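Savum: bin picking with long parts
Gallery

Savum is a study of how a robot arm can learn to pick long, narrow parts out of a deep bin. Short parts are fairly easy to grip from above. Long ones lean on the walls, end up in corners and lie across each other, and the usual grasp planners do badly with them.

Our method, Clunex, scores each possible grasp twice: once for the grip itself, and once for the path out of the bin. A grasp with a good grip and a poor way out is dropped before the arm moves. The scoring network was trained on 2649 grasp attempts, all made on the real arm with no simulation. Failed attempts were kept in the training set, as were the ones stopped by the force limit.

Montri Kamolrat built the cell and ran the trials. Tahmineh Khosravi wrote the path scoring. The paper is in review, and the code will go up on the Tratumia pages in December.

Click the picture for the large version.

The arm over the metal bin, with green and reddish-brown blocks inside. The long green one leaning against the left wall is the sort of case the path score was written for.
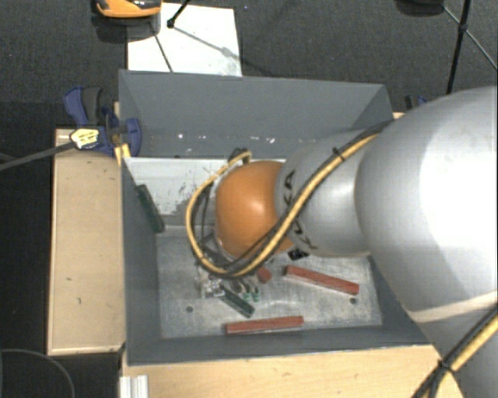 Tahmineh Khosravi added that the path score still takes too long to work out when parts are touching, and that she would want it at least 4 times faster before anyone tried it on a production line.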